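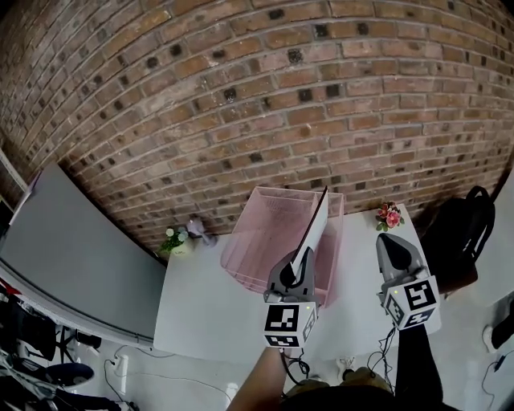

Photo: Áine Nic Aodha

How to Clear a Small Table with One Basket

A small table against a wall collects things. Mail, boards, chargers and pens all end up on it, and by Sunday there is no room to eat or write. One open basket at the back takes care of most of it.

What you need
A rectangular basket with mesh sides. Pink plastic is fine, and so is any other color.
A damp cloth and a dry one.
A box for things that belong in other rooms.

Steps
1. Take everything off the table, plants included. Put it on the floor or a bed.
2. Wipe the top with the damp cloth, then the dry one. White tables show rings, so go over them twice.
3. Set the basket near the back edge, against the wall. Leave the front of the table clear.
4. Put the flat things in first. Boards, folders and stiff sheets can lean at an angle with one corner above the rim. Lower them in slowly so the basket doesn't tip forward.
5. Add smaller items on the low side of the board. Heavy ones go on the bottom.
6. Put back the decorations last. Keep them to the corners: flowers at one end, a potted plant at the other. Small figurines fall over easily, so stand them close to the wall.
7. Carry the box around the house and empty it the same day.

If a board is too tall
Measure the basket before you buy one. The Misia I use at home is 6 inches deep, and anything much longer than twice that makes it top-heavy. Turn the board on its long side, or store it behind the basket.

Keeping it clear
Empty the basket once a week. Mesh lets dust through to the table, so lift it and wipe underneath while you're there. The basket itself can be rinsed in the sink with dish soap and left upside down to dry.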